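Cookware Care > Pots, Pans & Lids > Frequently Asked Questions

Glass Lids and Nonstick Pots: Questions and Answers

This page covers tempered glass lids with a center knob and the nonstick aluminum pots sold with them. It applies to the Jatia and Steton lines. Enamel and cast iron are handled on separate pages.

How do I measure for a replacement lid?

Measure the inside diameter of the pot at the rim, from wall to wall, through the center. Do not include the handles or the rolled edge. Lids are listed by the pot size they fit, so a pot that measures between two listed sizes should be checked a second time with a rigid ruler. A tape tends to sag and reads long.

What is the metal band for?

It protects the edge of the glass. Tempered glass takes a knock on its face fairly well and a knock on its edge badly. A band that has lifted or split cannot be pressed back into place reliably. Replace the lid.
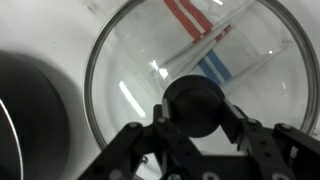

Clear glass lid, steel rim, black center knob.

The knob turns when I lift the lid. Is the lid worn out?

Usually not. Most knobs are held by one screw from the underside with a washer on each face of the glass. Let the lid cool, hold the knob still, and tighten the screw by hand with a short screwdriver. Stop when the knob no longer turns. Overtightening puts a point load on the glass around the hole. If the washer has hardened or cracked, order washer set 173, which fits both lines.

Where should I put the lid while I cook?

On a folded dish towel, knob up, away from the edge of the counter. Do not lay a hot lid on bare stone, on metal, or in a wet sink. 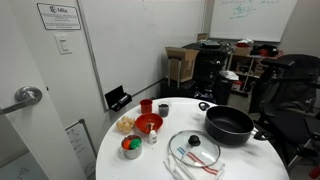 Small tables need a fixed layout before the burner goes on. Assign one side to the pot and keep the lid next to it, and move ingredients to the opposite side. With a black pot on the right and the lid partly over a striped towel in front, the eggs, the red bowl and the squeeze bottle can all stay on the left, where a hand reaching for them does not pass over the glass. Loose eggs should be in a carton or a shallow dish if the table is likely to be bumped.

Can the lid go in the oven?

The glass is rated higher than the knob. The knob sets the limit, and it is printed on the carton insert. If the insert is lost, treat the lid as stovetop only. Never use it under a broiler.

Does the lid need a vent hole?

No. A lid without a vent will rattle at a full boil, and the remedy is to lower the heat or set the lid slightly off center. Do not drill a lid. Tempered glass cannot be drilled after it has been heat treated.

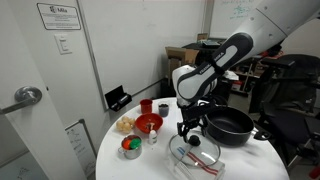 Pot at the back right of the table, clear of the bowl and cups.

Should the handles point in any particular direction?

Keep them over the work surface and away from the side where people walk. A handle that sticks out past the edge of a table or stove catches sleeves. On pots with two loop handles, turn the pot until both are inside the edge.

How do I take off a hot lid?

1. Turn the heat down and wait 30 seconds.
2. Hold the knob with a dry towel or mitt.
3. Tilt the far edge up first so that steam leaves on the side away from you.
4. Let water run off the glass into the pot, then set the lid on the towel.
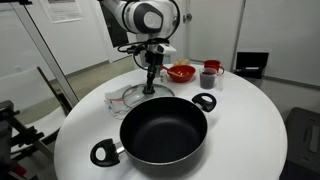
How do I clean the inside of the pot?

Warm water, dish soap, soft sponge. For cooked-on starch, fill the pot to a depth of 2 inches, simmer, and let it cool before wiping. Steel wool and scouring powder will void the coating warranty.

Can I stack pots with the lids on?

Lids should be stored upright in a rack or upside down on the pot with a cloth between. Stacking weight on a knob loosens it.

Who do I contact about parts?

Write to Teresa Borkowska at the Prestodeck parts desk. Include the number stamped under the pot and the diameter. Parts for the older Wróbel lids are available until September.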